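Baskets, liners and the hallway shelf: your questions

I get a lot of messages about the basket posts, and since I tend to answer the same ones over and over (usually with a cup of tea in one hand), I've put them all on one page. If yours isn't covered, leave a comment at the bottom and I'll get to it when I can.

Do I really need a liner?

It depends what goes in. For rolled towels or spare blankets I don't bother. For anything that snags – tights, woolly hats, scarves with a fringe – yes, please, use one! I lost a very nice scarf to a bare wicker hamper years ago and I still think about it. A liner also catches all the bits. You can take it out, shake it over the garden and put it back, which beats poking a hoover nozzle into every gap.

How do you wash a liner without it shrinking?

Cool wash, low spin, line dry. I always wash new fabric before I cut it as well, so it's done its shrinking before it ever meets the basket. If you've bought a basket with the liner already in, check whether it's stitched down. Some are only tucked over the rim or tied at the corners, and you'd never know until you had a good tug at it.

What if mine is stitched in?

Then it's a sponge-down job. Warm water, a drop of washing-up liquid, a cloth you've wrung out well. Leave it somewhere airy with the basket tipped on its side. Fenna Verstraete, who comments here a lot, unpicks hers completely and puts poppers on. I admire that and have never once done it.

How much fabric do I need to make one?

For my middle-sized basket I cut a base 280 mm deep and 415 mm wide, and that included the seam allowance. Measure the inside and not the outside, especially with a chunky weave, as the walls eat up a surprising amount of room. Then add a generous bit at the top for folding over. I cut my first one with no fold-over at all and it slid down inside like an old sock.

Which fabric?

Plain white cotton for me. I know, I know, it shows everything. But you can see what's at the bottom of a deep basket, and dark linings turn the whole thing into a cave. Old pillowcases are ideal.

Where did you get yours?

I've had a few from Fenska over the years, and a couple from the Skolloveck market, where you really need to arrive before 7 in the morning if you want any choice. The Zivia ones people keep asking about are lovely but I found the handles scratchy. I've never tried Ticona, so I can't help there, sorry!

Chunky knit or tight weave?

Chunky looks cosier and is kinder to paintwork if you're forever shoving it against the skirting board. The downside is that it gathers fluff in the gaps and goes a bit slouchy if you overfill it. A tight weave keeps its shape better. What I look for in either is a decent thick rim, as that's the bit you grab and the bit that goes first. I do like a rim in a darker colour too, it hides the mucky fingerprints.

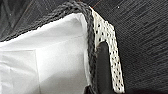
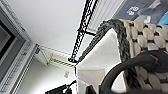
My chunky one has gone saggy. Can I save it?

Usually, yes. Empty it, dampen the sides a little with a plant sprayer, then pad it out firmly with towels and leave it a couple of days. Keep it well away from anything hot while it dries. Jarlath Madigan wrote in to say he cuts a strip of stiff card and slips it between the liner and the wall, and I've since done the same with the back of an old calendar. Works a treat, though you do have to take it out on wash day. (Ask me how I know.)

How do I get fluff and crumbs out of the loops?

A dry toothbrush or a soft paintbrush first, then the hoover on its lowest setting with a bit of old stocking over the nozzle. Sticky tape looks like a good idea and pulls the yarn up, so I'd leave that in the drawer.

Will a cat leave it alone?

No.

Could you do a pattern for the liner?

I keep promising this. There were 441 comments under the last liner post and a fair few of them were asking for exactly that, so I'm drawing one up now with a square base and a round one. I'm hoping to have it here in September, if the printer behaves.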